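Fix the Table First

By Larasati Siregar
Comments Off on Fix the Table First

Our library in Grurnham wants to replace its reading tables. The price is 200 dollars each, and the vote is in January. I think the town should keep the old ones and pay to have them repaired.

Dark wood grain, twice.

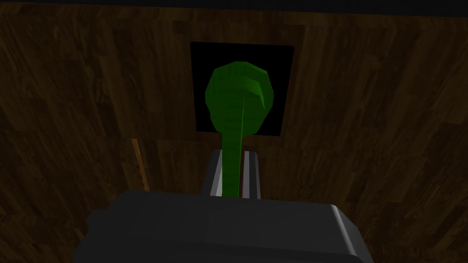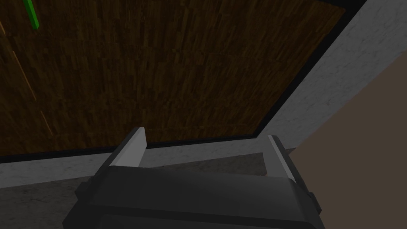
What repair costs

Darmawan Sinaga has fixed furniture on Preltby Street for 30 years. He looked at the library tables and said most of them need glue, new screws and a coat of finish. His price is 100 dollars a table. That is half of what we would pay for new ones, and the money would stay in town.

People who want new tables say the old ones look tired. Some of them do. A scratched top is still a good place to read a newspaper. The wobble is a real problem, and a repair takes care of it.

What we lose

I did my homework at those tables when I was 8. So did my neighbor Aoife Horgan, who is for replacing them, and we have argued about it over the fence more than once. She says new furniture would bring in teenagers. I would like to see that tried with longer evening hours, which teenagers have asked for.

The old tables are heavy and take up a lot of room. I grant her that. But a town that throws out solid furniture every time it gets worn will be buying furniture forever. The board takes letters at the front desk until noon on the day of the vote. Mine is already in.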